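Stelura Plant Notes - April issue
By Thaís Macedo
Last updated: April, 9:40 a.m.

Thermocouple or thermistor: how we choose, and what we learned from the oven line

Many readers wrote to me after the last issue with the same question. They have a machine that needs a new temperature sensor, the catalog offers several families, and the prices are very different. Which one should they buy? I will try to answer for the two families that we install most often at Stelura, the thermocouple and the thermistor.

A thermocouple is two wires of different metals, joined at one end. When the joined end is at a different temperature from the other end, a very small voltage appears. The instrument reads this voltage and converts it to degrees. There is no supply needed for the sensor, and the construction is simple, so it survives vibration and high heat quite well. The signal, however, is only some thousandths of a volt, and it picks up noise from motors and drives very easily.

A thermistor is a small piece of ceramic material whose resistance changes strongly with temperature. In the usual type, the resistance goes down when the temperature goes up. Because the change is large, a simple circuit can see small differences. The curve is far from a straight line, and the range is limited. Most of the ones in our stock room should not be used above the boiling point of water for long periods.

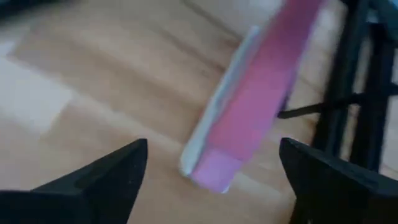

Pink item on a wood surface, between two black gripper fingers.

So the first question is the range. If your process goes to several hundred degrees, the thermistor is already out and you can stop reading the comparison. If your process stays near room temperature, for example a cooling loop or a cabinet, the thermistor usually gives a better reading for less money.

The second question is the distance from the sensor to the instrument. Here I want to tell about the oven line, where we lost almost a full shift in the winter. The line has type K thermocouples, and the run from the last zone to the panel is 44 meters. During a repair, one section was replaced with ordinary copper wire. The technician measured continuity, everything was fine, and the line was started. In the morning the zone showed a good value. In the afternoon, when the hall became warmer, the same zone was wrong by several degrees, and the controller was correcting an error that did not exist.

My colleague Jianhua Shi found it. He put his hand-held calibrator on the terminal head first, then at the junction box, then at the panel, and the difference appeared between the first point and the second. The reason is that thermocouple wire must be continued with extension wire of the same type until the place where the instrument measures its own terminal temperature. If you change to copper in the middle, that splice becomes the reference point, and its temperature is not known to anybody. The error moves with the weather. We changed the section to the correct extension wire, and the reading has been steady.

Please also check the colors before you connect. In the American code, the type K pair is yellow and red, and the red wire is the negative one. People who come from electronics expect red to be positive, and they connect it reversed. With a reversed pair the value goes down when the process heats up, so it is easy to notice if you are standing there, but a controller that is left alone will keep heating.
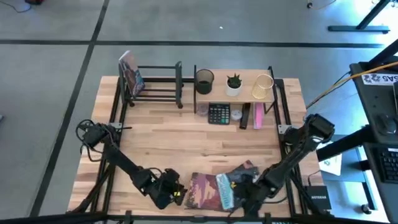

For thermistors the length of the cable is less of a problem, because the sensor resistance is normally much bigger than the resistance of the wire. The typical mistake is another one: the curve. Two thermistors can both be marked 10k at room temperature and still follow different curves. They agree on the bench and then separate as the temperature rises. When we bought replacements from Trundent last year, we asked for the resistance table and compared it with the old one at three points before we ordered the full quantity. I recommend doing this with every supplier, also with the ones you know well.

There is one more effect, self-heating. The instrument sends a small current through the thermistor, and this current warms it. In moving water you will not see it. In still air, inside a closed cabinet, it can be part of a degree or more - enough to matter if you are holding a tight limit.

About checking intervals: we test the thermocouples in the hot zones every 90 days and write the result on the card inside the panel door. The thermistors in the cooling loop are checked once a year. If a thermocouple has drifted, we do not adjust the controller offset to hide it. We replace the sensor, and we keep the old one in a bag with the zone number until the next check is done.

Jianhua has prepared a one-page sheet with the wire colors for types J, K and T. Copies are in the rack next to the tool crib, and I can send the file to the other sites. In the next issue I would like to write about protection tubes, so please send me your questions on this subject before the end of the month.

Recent items
- Reading a loop drawing, part 2
- Why the Dromena flow meter needs a straight pipe
- Grounding the shield: one end or both?
- New torque values for terminal blocks
- Notes from the Urban site visit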